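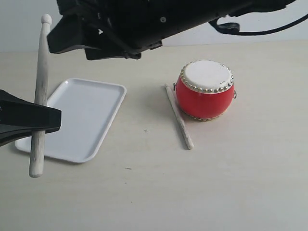
Stullby Children's Percussion Set
Print this page | E-mail this page

The Stullby is a first percussion set for nursery groups, music clubs and home use. It comes in a flat cotton bag with a drawstring neck and a pocket inside for the song cards. The shell of the drum is turned by Upadhyay, who have supplied our hand drums since we opened the shop, and the head is fixed at the works so there is nothing to tune.

Suitable from three years. Younger children may play with an adult beside them – the beaters are long enough to reach an eye.
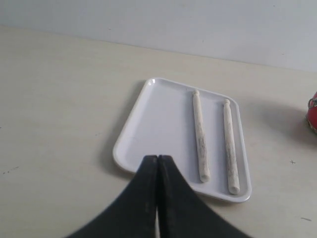

Sets ordered before 5th July go out with the older song cards, which have the words but no chords. The new cards are printed on both sides and can be bought separately.

In the bag:
Drum, 1
Beaters, 2
Song cards, 8
Carrying strap, 1

Weight packed: 400 g

Care: wipe the shell with a damp cloth and dry it straight away. Do not soak the beaters. Small dents in the tips can be rubbed down with fine sandpaper. Keep the drum away from radiators, as the head will tighten and may split.

Spare beaters are sold in pairs and fit the Plenex and Punow drums as well. Schools ordering 8 sets or more pay no carriage. Please send the order on headed paper or from a school e-mail address. 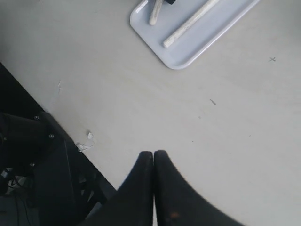 Two sticks in a shallow tray.

Out of stock colours are due back in April.

Contact us | Copyright Stullby | Back to top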